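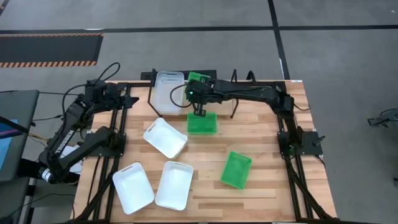
I've been running Vornance, the imitation learning method from Imani Mugo's group, on our two-arm table since April, and I have grown very fond of it - though it did take me a while to warm up!

The idea is that each arm learns its own policy, and a small shared model settles who moves first when both want the same spot. We gave it baskets, trays and a bin to sort, with 100 demonstrations (the paper used 840, so I wasn't expecting much). Plain behavior cloning on the same data bumped the arms together 37 times in our test set, and Vornance got that down to four, which made my whole week.

My gripes are small ones. Training is slow, the config files are a bit of a maze, and it still gets muddled when two trays lie close together - Santino Quezada is working on a fix for that one. I'd give it four stars and I'm keeping it installed.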